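Kornlow FS-5 fabric shaver, long-term review

The FS-5 is a corded fabric shaver sold mainly to people who maintain upholstery instead of sweaters. It replaces the FS-3, which had the same motor in a narrower head and a lint cup that came off in use. Kornlow has changed the cup, the guard and the cord strain relief. The blade is carried over and the part number is the same, so old stock fits.

I bought the test unit at retail in September and have used it on two sofas, a window bench, six dining chair pads and a wool-blend throw. The comparison unit was a Skiswood Compact, battery powered, which I have owned for longer and know well.

Construction

The body is two molded halves held by four screws under the rear label. Mass with the cup empty is 422 grams by kitchen scale, cord excluded. That is heavy for the category. On a horizontal cushion the weight helps, as the head sits flat without hand pressure. On a vertical sofa back it becomes tiring after a few minutes, and the balance point is too far forward for a relaxed grip.

The guard is perforated steel with two hole sizes, larger toward the rim. Guard height adjusts through 5 positions by turning the collar. The detents are firm and did not drift during use. Position 1 leaves the most clearance and removes only standing pills. Position 5 puts the guard close enough to the blade that it will cut loops on a bouclé, and the manual says so on its second page.

The cord is long enough to reach both ends of a three-seat sofa from one outlet. It exits straight back, which is correct.

Cutting performance

Felted and tightly woven fabrics are the best case. At position 3, two passes in crossed directions cleared moderate pilling from a seat cushion, and a third pass collected almost nothing more. The surface afterward was even to the touch. Under a low lamp I could find a slight change in nap direction between passes, and brushing with a dry clothes brush removed it.
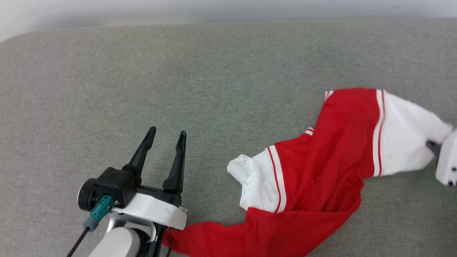
Piped seams are a weaker point. The head is wide, and the rim rides up on the cord of the piping, leaving an untreated strip on both sides. The Skiswood, with its smaller head, gets closer. Kornlow includes a plastic edge comb for this purpose. It raises the pills but does not cut them, so a second tool is still needed.

Chenille should be left alone. I tried position 1 on the underside of a chair pad and stopped after one pass, when the tufts began to thin. Dae-han Oh, who reupholsters restaurant seating in Vundport and lent me the offcuts for the loose-weave tests, got the same result on a different chenille with his own FS-5. He now keeps his for flat wool and polyester blends.

Motor and heat

The motor has one speed. Under light load the pitch is steady; on dense pilling it drops audibly and recovers when the head is lifted. There is no thermal cutout listed in the specification. After 20 minutes of continuous work the body was warm behind the collar and comfortable to hold. I would not go much longer without a pause, given that the vents are where the palm naturally sits and get partly covered.

Noise is moderate. A radio in the same room has to be turned up.

Lint cup

The cup now locks with a quarter turn and did not detach once. It is clear plastic and fills faster than its size suggests, as the lint packs against the rear wall and leaves the front empty. Cutting falls off before the cup looks full. Tapping it on the edge of a bin redistributes the load and buys another few minutes.

Cleaning is simple. Unplug, remove the collar, lift out the blade, brush the cavity. A brush is supplied and stores in the handle. The blade is a press fit and takes more force to seat than it should. Push until it clicks; if it does not click, the guard will scrape.

Parts and service

Replacement blades come in pairs. I ordered from Son, the distributor, and they arrived in under a week. Guards are sold separately. My blade was still cutting acceptably when I changed it, so I cannot give a figure for service life. Kornlow rates the motor for 600 hours, a claim I have no means of checking at domestic rates of use.

Margarida Vieira, who edits these reviews, asked whether it could be used on car seats. On woven inserts, yes, subject to cord length. On perforated or brushed synthetics I have not tried it.

Against the Skiswood Compact

The Skiswood is lighter, quieter and better at seams. It is also slower by a wide margin on large cushions, and its battery will not finish a full sofa on one charge. Owners of one armchair should buy the Skiswood. For a three-seat sofa or larger in a flat weave, the FS-5 is the better tool, and the edges can be finished by hand with a sweater comb.

Rating: 4 out of 5. Points lost for forward balance, vent placement and the edge comb.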